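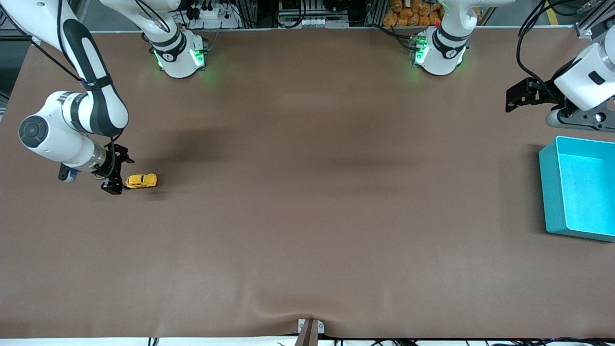
Search this site
Enter keywords

Toy Sorting Table – Inspection Checklist with Comments

Location: Vadetley children's center, play room, ground floor
Inspected by: Holger Solberg
Reviewed by: Jeptoo Mollel
Date: 18 Dec 2025
Previous inspection: June

Ratings: OK, OK with comment, Action, Not checked.

Section A. Table mat

A1. Mat covers the working area of the tabletop. OK.

A2. Mat lies flat. OK with comment. There is a slight ripple running up from the lower middle edge, at the bracket. It is low enough that a toy car rolls over it. Smooth the mat outward from the center and re-seat the bracket. If the ripple is still there at the next inspection, change the rating to Action.

A3. Mat edge held securely. OK. The gray bracket at the bottom edge does not move under hand pressure. No sharp corners found by touch.

A4. Surface free of cuts, lifting or sticky residue. OK. The darker patches are a matter of appearance only. Wiped with a damp white cloth – no color transfer.

A5. Mat cleaned at the stated interval. Action. The cleaning log has a gap of 15 days. Teodor Lunde to bring the log up to date and initial each entry.

Section B. Toy bin

B1. Bin is open and has no lid that can trap fingers. OK. Turquoise plastic bin, used without a lid.

B2. Rim and corners free of cracks and burrs. OK. Checked with a gloved finger along the full rim, inside and outside.

B3. Bin stands fully on the table. OK. Keep it on the right side of the mat, clear of the table edge. The previous report found it overhanging.

B4. Bin is not overfilled. OK with comment. The limit is the rim. Toys stacked above it fall to the floor and become a trip hazard on the route to the door.

B5. Bin washed and dried before reuse. Not checked. No wash was scheduled during the visit.

Section C. Toy vehicles

C1. Small parts firmly attached. OK. The yellow toy car was pulled and twisted by hand. Nothing came loose.

C2. Body free of sharp edges. OK. The yellow car has a rounded body. One truck from the same shelf had a split bumper and was withdrawn.

C3. Paint and surface finish intact. OK with comment. Light wear on three vehicles, none of it flaking. Continue to use.

C4. Toys suited to the age group in the room. Action. The shelf label gives no age range. Small toy vehicles are to stay out of the under-threes area until the label has been replaced. Lovisa Hovland to replace it.

C5. Stock count agrees with the toy register. Action. The register lists 52 vehicles. Five of these could not be found, and the withdrawn truck has not yet been struck off.

Section D. Tidying routine

D1. Vehicles returned to the bin at the end of each session. OK with comment. Staff do this consistently in the morning. Afternoon practice varies – see the comment from Valter Wikström below.

D2. Floor under the table clear. OK.

D3. Damaged toys placed in the marked box and not back in the bin. OK.

Comments

V. Wikström: Afternoon sessions finish close to closing time and the last few cars are sometimes left on the mat overnight. I suggest moving tidying forward by 15 minutes.

J. Mollel: Agreed. Change the posted routine and rate D1 again at the next visit. A5 and C4 are to be closed first. C5 can wait for the full stock count.

H. Solberg: The form still has no line for the condition of the withdrawn toys box. Add as D4.

Open actions: A5, C4, C5. Signed copy in the play room folder.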